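La licencia de Gratdale

1

Paraschiva Căpraru llevaba 12 años en la ventanilla de licencias de obra de Gratdale. Aquella mañana de diciembre encontró un sobre dentro del expediente de Trirov. Contenía 800 euros en billetes usados y ninguna nota.

Cerró la carpeta y siguió atendiendo. A las 10 llegó Murray Beaudoin, el gestor de la empresa, y preguntó si ya estaba todo completo.

— Falta el plano de saneamiento — dijo ella.

— Mire bien. Yo creo que no falta nada.

Le sonrió, firmó el registro de visitas y se fue. Paraschiva esperó a que bajara la escalera. Luego llamó a la inspección provincial y pidió hablar con Delia Cozma. 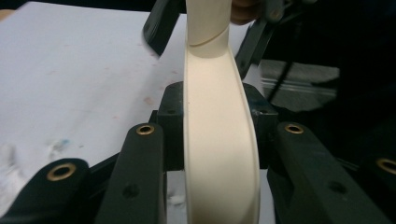

2

Cozma vino por la tarde, con un compañero joven que fotografió los billetes uno por uno. Quiso saber quién más había tocado la carpeta.

— Mi jefe, Selvaraj Navaratnam. La tuvo tres días en su despacho.

— ¿Y se la devolvió cerrada?

— Con la goma puesta.

La inspectora lo apuntó. Preguntó también por el informe favorable, fechado antes de que existiera el plano. Paraschiva buscó la hoja. La firma era la de Navaratnam, y debajo estaba el sello de la ventanilla, que ella guardaba bajo llave.

— ¿Quién tiene copia de esa llave? — dijo Cozma.

Paraschiva abrió el cajón. El sello estaba en su sitio, con la tinta todavía fresca.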